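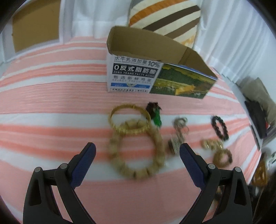 June
By the Loller Household Manipulation Group

4. Small objects on soft surfaces

The claim we examine in this section is a modest one. It says that putting away jewelry, a job most people do half asleep, is within reach of current two-finger grippers trained on human demonstrations. We have heard it at workshops and read it in product material, and the Tapsell policy we tested was offered to us with a version of it attached. We don't think the claim holds yet, and we want to be exact about where it fails.

Most published tidying results come from hard tables. The objects are blocks, cups and tins, they sit apart from one another, and the surface underneath stays where it is. A bed offers none of this. The cloth gives under the fingertips and moves when it is pushed, and a bracelet lying on it can sink far enough that the fingers have to press into the fabric to get below the beads. On a table, pressing too hard gives a clear force signal. On a mattress the signal builds so gradually that our controller often had no good moment to stop.

Figure 3 gives a fair idea of the work. There is a beaded bracelet with a bangle lying over part of it, several smaller pieces nearby, and an open cardboard box behind them. A person would need no instructions. The stripes of the cloth show straight through the middle of each loop, though, and this caused more trouble than we had planned for. The Tapsell detector drew its outline around the whole oval, cloth included, and put the grasp point at the center of the hole. The fingers then closed neatly on fabric. Retraining with loop-shaped masks helped with thick beads and did very little for thin hoops.

We ran 900 trials in a rented apartment in Starnenstead, split between a table and a bed. Each trial began with a handful of accessories in front of an open box and ended when the policy reported that it was finished or had made no progress for 50 seconds. A piece counted as put away only if it was lying inside the box at the end. Pieces hanging over the rim did not count, although we know of groups that would score them.

On the table the policy did well, and we see no reason to dispute the earlier results. On the bed it did not. The most common failure was the closed grasp on cloth described above. After that came the double pick, where two touching or overlapping pieces were lifted together and one of them fell on the way. Anyone who has pulled a tangled necklace out of a drawer will know the second kind. The policy had no notion that two things might be hooked together, and it treated the extra weight as noise.

It may be objected that our demonstrations were too few. The Wodatura set we used for training has more than 400 bed-surface demonstrations, recorded with a hand-held gripper, and a larger set would probably raise the score. We would be more persuaded by this if the human demonstrators had found the job easy with the same fingers. They had not. Several reported that they nudged a bangle against the box to tip it upright before grasping it, or dragged a bracelet to a flatter part of the cloth. These moves are in the data. The policy copied the nudges readily enough, but it often made them when there was nothing to nudge – and twice it pushed the box clean off the bed.

Speed is a separate matter, and we mention it mainly since it is so often left out of summaries. In the successful bed trials the policy took at least 10 seconds per piece, nearly all of it spent hovering and correcting. We would put up with that for a job done while the owner is out. It is harder to accept when somebody must stay in the room to pick up what has been dropped and to check that nothing has rolled under a pillow.

There is also the question of damage, which our scoring ignored. Beads on an elastic cord will stretch a long way before the gripper notices. We broke one cord during setup on a Friday afternoon and replaced our thinner pieces with sturdier ones before the trials began. The results reported here are therefore kinder to the policy than a real dresser drawer would be, and we ask readers to bear that in mind when comparing them with Table 2.

None of this shows that the job is out of reach for a machine. A softer fingertip or a suction cup might settle the bangle problem in an afternoon, and a shallow tray under the jewelry would remove the cloth from the question altogether. But the tray has to be put there by someone, and the pieces laid in it. Until that step is counted as part of the chore, we would treat reported success rates for bedroom tidying as success rates for table tidying, and the next section keeps the two apart throughout.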